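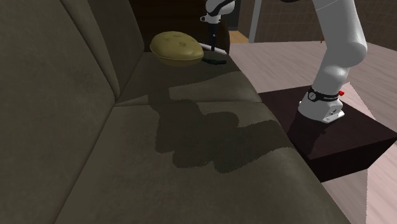
**Complaints reader and caseworker (part-time), Skeststead Police Conduct Monitor**

We read what people say the police did to them, and then we read what the police say happened, and then we put the kettle on. If you can do the first two carefully and don't mind your turn at the third, we would like to hear from you.

The Monitor is a small independent group set up to keep an eye on stops, searches and the use of force in Skeststead and the villages towards Stüber. We are not the police, we are not the council, and we have been called unhelpful by both. Last year 2,372 stops were recorded in the district. The form has a box for the reason, and a good many officers seem to regard it as decoration.

## What you would be doing

- Taking statements from people who believe their rights were ignored, either at our office or somewhere they would sooner talk. Some will be angry. One or two will be angry with you.
- Reading custody records, body-worn video logs and the force's own guidance, which runs to 12 volumes and contradicts itself from the third onwards.
- Writing letters. Then writing the letter that asks why the first one was not answered.
- Keeping our case list in Zokalance, a database that was chosen before any of us arrived and has outlived two office moves.
- Helping with the July report, which goes to the district panel and is received with thanks, a phrase we have come to dread.

You would not be giving legal advice. We send people to a solicitor for that, and Gemasa, the advice charity downstairs, keeps an up-to-date list of those who still return calls.

## Who we are looking for

Someone who can listen for an hour without finishing anybody's sentences. You should write plainly, and be able to tell the difference between what a person saw and what they were told later by their cousin. You must be as fair to a constable as to the lad he stopped, including on days when you have a strong view about both.

Experience in advice work, courts, nursing, the forces or policing is welcome. So is none, if you have handled private papers and kept quiet about them. A second language would be a great help. A degree is fine but won't be admired.

We particularly want to hear from people who have been stopped and searched themselves. A criminal record is no bar – tell us about it and we'll talk.

## Hours and pay

Two and a half days a week, with one evening a fortnight when the panel meets. The post is funded for a year in the first instance. Pay is £3,689 a quarter, plus travel, plus the good chair if you get in early.

## How to apply

Send us two pages at most. On the first, tell us what you have done. On the second, tell us about a time you had to change your mind about somebody. Please don't send a photograph, or the word "passionate".

Applications must reach the Skeststead office by 28/11/2018, by post or by hand. The bell doesn't work, so knock – the door at the side, past the bins.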